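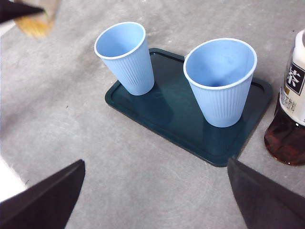 Section 4. Setting Up the Drinking Water Station

This section applies to all Pesico countertop dispensers installed in staff break rooms. Read it through before connecting the unit to the water supply.

1. Place the dispenser on a level surface that can bear its full weight when filled. Leave 4 inches of clear space behind the rear vent.

2. Close the supply valve under the counter. Attach the inlet hose by hand, then tighten it a quarter turn with a wrench.

CAUTION: Do not use thread sealant on the inlet fitting. It may enter the drinking water.

3. Open the supply valve slowly and check both ends of the hose for leaks. If water appears, close the valve and repeat step 2.

4. Insert the filter cartridge with the arrow pointing up and turn it until it clicks.

5. Run about three gallons of water through the unit and discard it. The first water may look cloudy - this is normal for a new cartridge.

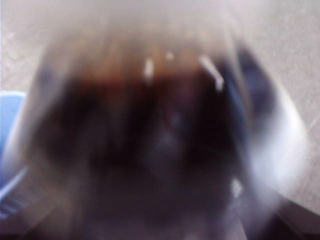

Blurred dark object on a pale surface, close view

6. Plug in the power cord. The cooling light stays amber until the water is ready to serve.

NOTE: Replace the cartridge after 150 gallons or when the filter light comes on, whichever is first. Write the date of the change on the label inside the door.

CAUTION: Unplug the unit before cleaning the drip area. Do not use bleach on the spouts.

Report faults to Hanyu Han, Facilities, extension 1343. Requests for spare cartridges go to Xiaoyan Zhong at the Plirnska office.

Revised 12/29/25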